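Two hundred forty-four words

My great-aunt Vesna died in November, and because I once had a job that involved a stapler and a word processor, the family decided I was the writer. I got the call on a Friday while I was in line at the tire place. My mother gave me the news, waited what she felt was a decent interval, and asked if I could have something by dinner.

I have read obituaries for years. I read them the way other people read box scores. I had opinions. I thought "passed away peacefully" was lazy and that lists of survivors were where good prose went to lie down. I was going to do better than that. I was going to write one of those obituaries that strangers email to each other.

Then I opened a blank document and typed "Vesna passed away peacefully" and looked at it for most of an hour.

The first problem was her birthday. Vesna had three ages: the one on her driver's license, the one on her naturalization papers and the one she told people. My mother went with the license. My uncle said the license was wrong because she had corrected it in her own favor sometime in the seventies, and he said this with real admiration. The funeral director at Kneževič's, a patient man in a very good overcoat, said the paper doesn't check. We went with the papers from the citizenship folder and left out the year, so she is on record as having been born on a day in spring.

The second problem was the money. I had assumed that a death notice was a public service, like a stop sign. The Plenivwood paper charges by the word after the first 30. The first 30 are included in what they call the Remembrance Base, and you can burn through those getting from her full name to the church. There's an extra fee for a photo and another one if you want it to run a second day. The online form is handled by a company called Vumby, and it has a running total in the corner that goes up while you type. I have never felt so edited. I'd put in "beloved" and watch the number jump, and take it out, and feel like a monster, and put it back.

My first draft was 900-something words. It had the story about the goose. It had the boarding house, and both of the men she was engaged to before Uncle Pete, one by name. My mother read it at the kitchen table with a pencil and crossed out the men, and then the boarding house, and then she laughed at the goose for a while and crossed that out too.

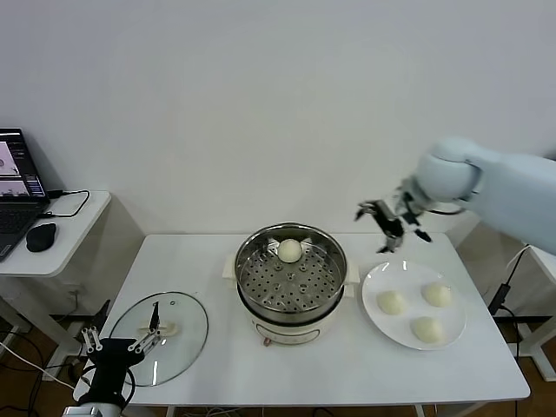

Photo: Sointu Suominen

What was left was mostly survivors. You wouldn't think this would be the hard part. You know who your relatives are. But there is an order, apparently, and everyone knows the order, and no two people know the same one. Do ex-wives go in? (One of them drove Vesna to dialysis for two years. She went in.) Does my cousin's boyfriend go in? My cousin felt strongly that he did. My cousin's mother felt strongly that he should wait and see. We settled on "and their families," which covers a lot of ground for three words and is the best value on the whole form.

Then there's "preceded in death by." Vesna was one of 9 children and outlived every one of them, and she would have wanted that mentioned, because she was competitive. Eight names. At the per-word rate my uncle asked if we could just say "everybody."

I'd like to report that I fought for her. I did fight for one sentence. She worked in the office at Tralo for most of her adult life, doing payroll, and she was known for walking checks out to the loading dock by hand so she could tell the men what she thought of how they'd spent the last one. I wanted that in. My mother said it made her sound bossy. I said, Mom. My mother thought it over and said all right, but take out "bossy." I hadn't used the word "bossy." I took this as a win and moved on before she read it again.

The final count was 244 words. It says she passed away peacefully, which the nurse assured us was true and which I have now made my own peace with. When you're on the other side of that blank page, you see why people reach for the phrase. It's sitting right there, it has been used by everybody, and it holds your weight.

It ran on page six next to an ad for gutters. They spelled my name wrong in the list of great-nieces and nephews, so technically she is survived by someone called Dabvid. The Vumby page has a guest book where you can light a virtual candle, and somebody I've never heard of wrote, "She told me to quit buying scratch tickets and I did, mostly." I printed that one out and gave it to my mother, who put it in her missal and has not mentioned it since.

A few people have asked me about the goose. The short version is that it was supposed to be Easter dinner and it lived eleven more years. The long version I told at the lunch after the service, standing up, with a paper plate in my hand, and it cost nothing per word so I took my time. My uncle corrected me twice on the color of the truck. One of the old Tralo guys said it was a duck.

I've started a file on my computer with my own dates in it, and my sister's kids spelled correctly, and the name of the dog. It's at 61 words so far. I left out "peacefully" for now, but I saved a space.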